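Feeding a Crowd at Home: Tips for a Long Family Lunch

Posted 26th January by Marichka Polishchuk

A sit-down meal for a big group at home goes better when most of the work is finished the day before. I have cooked for christenings, two retirement lunches and a wedding breakfast in our own dining room, and these are the notes I keep taped inside the cupboard door. They assume an ordinary oven, four burners and one refrigerator.

Choosing the menu

Pick one dish that needs the oven, one that sits on the stove and one that is served cold. If the main course and the side both need the oven at different temperatures, change the side. A braise is easier than a roast for this kind of meal. It holds for an hour with the lid on, and guests who arrive late still get a decent plate.

Skip anything that has to be fried at the last minute. The same goes for risotto, unless you like talking to people through a doorway.

Pasta for a group is fine if it is baked. Assemble it the night before, cover it, and take it out of the refrigerator 33 minutes before it goes in. I set a timer for 30 and by the time I have found the oven mitts it is 33.

Write place cards if you have more than eight people. Put the talkers in the middle and anyone with a small child near the door.

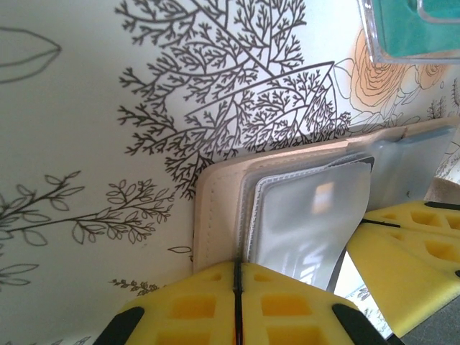
Soup is the most forgiving first course. Make it two days ahead and leave out the cream until you reheat it. Thin it with stock if it has thickened overnight, and taste it again for salt, as cold soup and hot soup do not taste the same. Warm the bowls in the oven with the heat off after the bread comes out.

Bread should be sliced at the table or just before. Sliced bread left on a sideboard is stale at the edges by the time the soup is finished. If you have to slice early, wrap it in a clean dish towel.

The day before

Set the table completely, glasses included, and turn the glasses upside down. Put an empty serving dish where each full one will go, with a slip of paper in it saying what it is for. My brother-in-law Yaroslav Savchuk thought this was fussy until he hosted eleven people and found he had nowhere to set down the potatoes.

Wash the salad leaves, dry them well and store them in a bag with a paper towel. Make the dressing in a jar. Do not combine them until people are sitting down.

Clear the dishwasher and the trash before you go to bed. Chill drinks in a cooler on the porch if the weather is cold enough, and leave the refrigerator for the food.

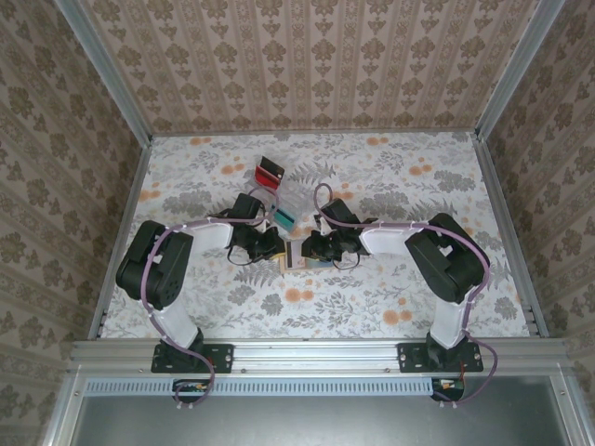
Table linen takes more thought than it gets. Plain white looks good for the first ten minutes and then shows every drop of gravy, so for family meals I use something busy. A tablecloth should hang 11 inches over the edge for a lunch – any longer and it ends up in laps. Flowers on the table and pattern on the walls can be a lot together, as in the picture, where a floral surface sits inside patterned wallpaper. If your dining room is papered, a printed cloth is still fine, but keep the plates and napkins plain. Iron the cloth on the table itself over a thick blanket, with the iron on medium, and the fold lines will come out without a fight.

For red wine, blot and then pour on club soda. For candle wax, wait until it is hard, scrape it with a butter knife, then iron through brown paper. Tomato sauce needs cold water from the back of the fabric. Hot water sets it.

Serving and clearing

Bring food out in the order it cools. Potatoes and gravy go last. Check the middle of a baked dish with a thermometer before serving; reheated food should reach 165 degrees.

Clear by stacking in the kitchen, never at the table. Fill the sink with hot soapy water before dessert and drop the silverware straight in.

Leftovers go into shallow containers within two hours. Label them. A braise freezes well for 3 months, and baked pasta does too if you cut it into portions first. Salad that has been dressed will not keep.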